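Koltetti
About us
Contract packing and workplace automation

Home | Services | About us | Careers | Contact

Who we are

Koltetti packs other companies' goods. Customers send us finished products in bulk or in cartons, and we put them into gift sets, display trays, sample kits and mixed assortments. Most orders contain snacks, small household goods or promotional items. Orders are short. A typical job is on the line for two or three shifts and may never come back in the same form.

We employ 70 people at one site. The building has a packing hall, a warehouse, an office and, since the last extension, a carpeted test area in the former sample room. The packing hall is divided into 4 lines. Two of them are staffed in the traditional way, with packers standing on both sides of a belt. The other two have automated stations at fixed points and packers everywhere else.

This page describes how the company is organized, which work has been automated, and what the change has meant for the people who do the packing. Customers ask about the first two points. Applicants usually ask about the third.

How the work was done before

Until the first station was installed, every set was assembled by hand. A line leader received a packing sheet, laid out one finished set at the head of the belt, and each packer added one or two items. Output depended on the slowest position, which was almost always the one with the most awkward part: a lid that had to be bent into place, a sachet that slid out of its slot, or a piece of tissue that needed folding.

Repetitive strain was the main cause of reported discomfort. Packers rotated every two hours, but rotation moved people between tasks that loaded the same joints. The site record from that period shows that the closing and taping positions were the least popular and had the highest number of requests for transfer.

Analyn Dumlao, now head of operations, was a line leader at the time. She proposed automating carton forming and taping first and leaving the filling of sets to people. The proposal was accepted with one change: the labeling position was added to the same phase.

What has been automated

Carton forming, taping and outer labeling on lines 3 and 4 are done by fixed machines. These tasks have a known start position, a known end position and little variation between orders. Changeover is carried out by a packer with the correct training level and consists of setting the guides, loading the blanks and running seven test cartons. If any of the seven fails inspection, the guides are reset and the test is repeated from the start.

Pallet movement between the lines and the warehouse is done by two carts from Brovero, which follow a marked route. The carts stop for pedestrians and do not restart until the path is clear. People have priority on the route at all times, including when a truck is waiting.

Filling remains manual on all lines. A set may combine a rigid tub, a soft bag and a thin stick-shaped packet, and each has to be gripped differently. The packing order often has to be adjusted when a customer substitutes an item. Grippers that handle a rigid tub reliably tend to crush or drop a thin packet, and a gripper sized for the packet cannot hold the tub.

How we develop handling methods

Before a handling task is considered for automation, it is studied at a table in the test area. The operator works with hand-held grippers in place of fingers, so that the motion is limited to what a two-jaw tool can do. A task that an experienced packer cannot complete with two such tools is not put forward. The internal project name for this work is Brundow.

Objects are placed on plain paper and the layout is changed between attempts. The order in which items are picked up, the side from which they are approached and the hand used for each are written into a task sheet. Packers write the first version of the sheet. The engineers then mark the steps they do not understand and return it.
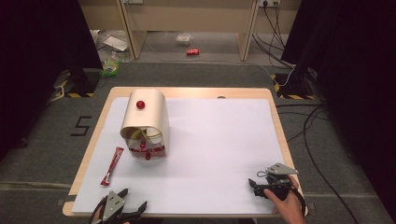
Who decides whether a task will be automated?

The decision is made jointly by the operations head, the project engineer and the packers assigned to the line in question. Each of the three can send a proposal back once for revision. A task that is sent back by the packers must be tried again at the table, with at least one of the packers who objected taking part, before it is presented a second time.

The grounds for sending a proposal back are recorded. The most frequent are poor access for clearing jams, a reach that forces the remaining packer to lean, and noise. Cost is dealt with separately and is not discussed at the same meeting.

What has changed for employees

No position was closed when the first stations were installed. Packers from the taping positions were moved to filling, inspection or changeover. The company agreed in writing that this rule would apply to each later phase as well, and the agreement is posted by the time clock.

Job grades were revised. There was formerly one grade for packers and one for line leaders. There are now three grades for packers:

Packer, level 1. Filling, visual inspection, material supply.
Packer, level 2. All level 1 tasks, plus changeover of the forming and taping machines and clearing of jams.
Packer, level 3. All level 2 tasks, plus work in the test area and writing of task sheets.

Training for level 2 takes place during paid hours. The practical test is carried out on a running line under the supervision of a level 3 packer. Those who do not pass can repeat it after further practice, and an employee may choose to remain at level 1 without any effect on scheduling.

The pace of work has changed in a way that was not fully anticipated. On a manual belt, the packers set the speed between themselves. On lines 3 and 4, the forming machine delivers cartons at a fixed interval, and in the first months several packers reported that this felt faster than the old belt even though the measured rate was lower. A speed control was then fitted at the filling positions. Any packer can reduce the rate without asking the line leader. The control is logged by line and never by person.

Conversation on the line has also decreased. The automated stations separate positions that used to be side by side. Line 4 was rearranged in May so that filling is done in pairs facing each other, and line 3 will follow when its guards are replaced. Some packers prefer the manual lines for this reason, and requests to stay on them are normally granted.

Renato Policarpio, level 3 packer, on the test area:
"The tools make you slow at first. You pick up a packet and you have no feeling in the end of it, so you look more. After a few sessions you start to see why the machine people ask what they ask. I still go back to the line three days a week and I want to keep it that way."

Recordings and personal data

Work in the test area is recorded. Work on the packing lines is not. Taking part in test area sessions is voluntary, is paid at the level 3 rate whatever the employee's normal grade, and can be ended by the employee at any point in a session. Recordings are used to study handling and are not available to line leaders or to payroll. They are not used in performance reviews.

Task sheets are the property of the company, but the name of the packer who wrote the first version stays on the sheet through all revisions.

Safety

Fixed machines are guarded and interlocked. Opening a guard stops the machine, and restarting it requires a reset at the panel on the same side. Cart routes are repainted every year. Floor cables are not permitted in the packing hall. The test area has its own rules, which are explained to each participant before the first session.

Near misses are reported on the form at the line leader's desk or by calling internal extension 3399. Reports may be anonymous. The summary is read out at the start of the first shift of each month.

People

Analyn Dumlao, head of operations
Mark Anthony Mangubat, project engineer, Brundow
Jomar Enriquez, maintenance and changeover training
Renato Policarpio, packer level 3, test area
Kazimiera Wysocka, personnel and job grading

Electrical work and guard inspection are contracted to Mitsotakis-Vlachou.

Visits and applications

Customers may visit the packing hall by appointment on any working day. Visits to the test area are limited to two persons at a time and are not possible during sessions.

Applications for level 1 positions are accepted throughout the year. No experience with machines is required. Applicants for maintenance positions should state which types of forming or taping equipment they have worked on. Please address applications to Kazimiera Wysocka.

Page last revised: Wed 27 March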